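I was on my knees under the table at Prikitz, hunting for a foam letter, when the left arm woke up by itself. I heard it before I saw it (a sort of sigh, then the wrist motor) and I stayed down there like a kid in a thunderstorm!

I'd paused it, see. Paused, coffee, back in two minutes. But the controller had gone off to fetch an update from Hegazy, and when it came back it cheerfully picked up where it left off, fault 1139, resume, go. The gripper closed on the spot where my hand had been a moment ago and just held on to nothing, squeezing, for 30 seconds, until I reached up and slapped the button.

Ronell, our safety office, wanted a report. I wrote "operator under table" and felt pretty silly. Then I laid the plates and letters back out and stood well away, with my heart going like mad.
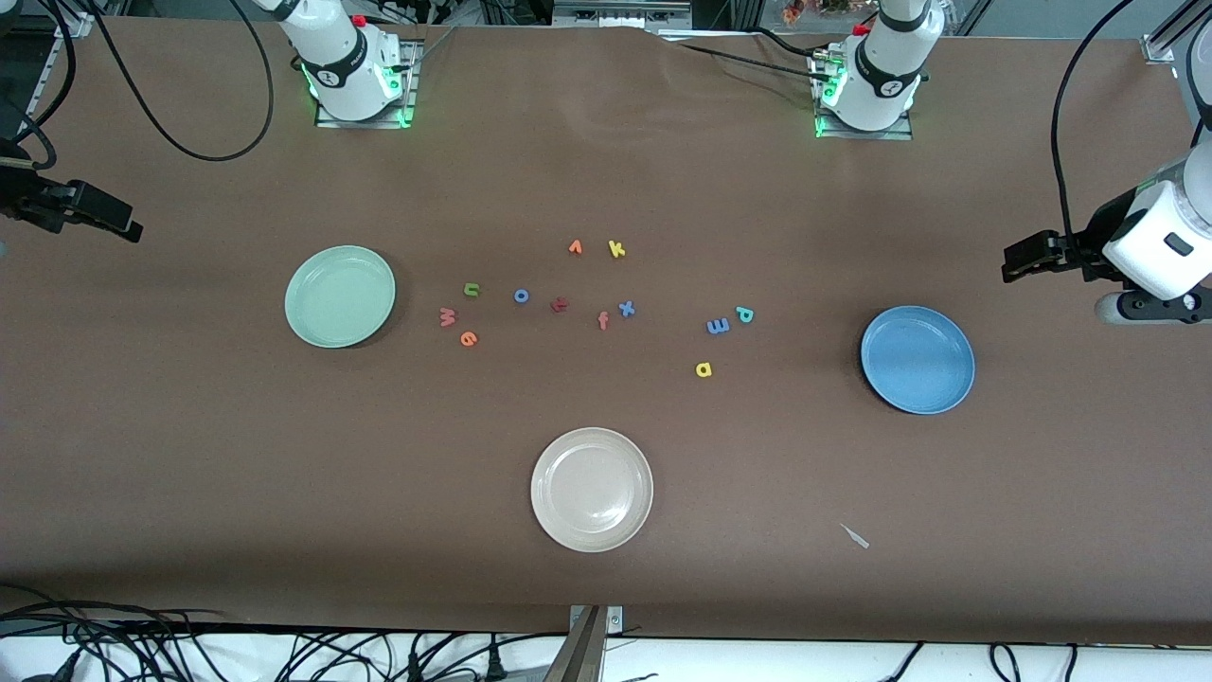 Does a paused arm count as a stopped arm?
Treat it as live. Pause only holds the program, and a restart can let go of it, so press the stop button before you reach in.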